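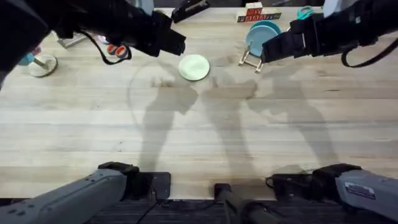
Skotness Robot Learning Group

Keep the bad goes

I've been steering robot arms through the washing-up for most of July, and I have an opinion I'd like to get off my chest: we throw away far too many of our examples.

The job sounds daft when I describe it to my family. Plates on a table, a rack, two arms, and me working them from a chair until the plates are where they should be. Then I put everything back a bit differently and start again. The target for this round is 300 goes, and a program called Dalen learns from whatever we hand it. Whatever we hand it, mind you, is the bit I want to argue about.

Our rule at the moment is that a go counts only if it's tidy. Miss the rim of a plate, back off, come in again and get it, and that go is binned. I went through the bin one Sunday (yes, I know) and found 54 of them, and I'd say roughly half showed somebody getting into a small muddle and getting out of it again. That's lovely stuff! I'd give a good deal for more of it, and we were about to delete the lot.
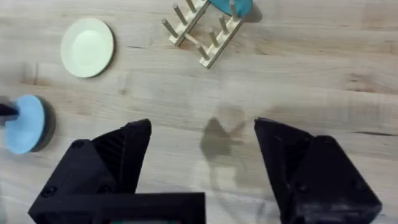
Think about how you'd teach a teenager to stack plates. You wouldn't hide every wobble from them. They'd see you bump a peg, mutter something, shift your grip and try again, and they'd pick up the trying again along with everything else. Dalen only ever sees us being perfect, so the first time it's a finger's width out it has no idea what comes next – it just hangs there over the plate, or shoves.

Borislav Ristić, who set the rule, disagrees with me and has good reasons. He worked on Prindedska, where they kept everything, and he says the arms picked up all the dithering as well. They'd stop halfway to a plate for no reason except that the people had stopped there too, probably to scratch their noses. I believe him. I've watched my own goes played back and there's a lot of dithering in them.

But a pause while I think about lunch and a second try at a slippery rim are different things, and a person can tell them apart in a few seconds. So let a person do it. Mark where the fumble starts and where it's put right, cut out the nose-scratching, keep the rest. Two of us could get through the whole bin in an afternoon, and I've already offered to be one of the two.

I'd also stop praising speed. Nunness, our last round, had a little league table of who was quickest, and we all ended up placing the plates in the easy spots without really meaning to. I was second for a while and very pleased with myself, and my goes from that week are some of the dullest we own.

Borislav has said he'll think about it. In the meantime I've moved the bin to another drive, and I'd be grateful if people would stop emptying it.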